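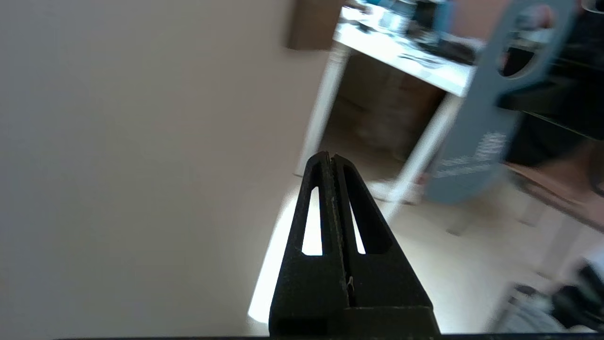
The gripper on the Cornik arm, fingers closed, with the work table behind it.

2025-05-03

The two-finger gripper for Cornik, a tabletop robot arm being put together at the Gallagher shared workshop, has been fitted and is now in testing, its builders said.

Radosław Śliwiński and Genowefa Michalski began the arm in November. They have spent 2,186 dollars on it so far, most of that on motors and on parts that had to be bought twice. The black fingers are the third set. Each has a long slot cut through it, which Śliwiński said saves weight and lets the tips give a little when they close on something hard.

A small camera sits at the wrist. Michalski is writing the software that uses it to find objects on a table, and said fast moves are still a problem. "It loses the part when the arm swings, so for now we go slow," she said.

The pair work on the arm two evenings a week, and nearly 30 members have signed up to try it. The workshop plans an open evening at its Bostance Street rooms once the wiring is finished. Places are limited to 16.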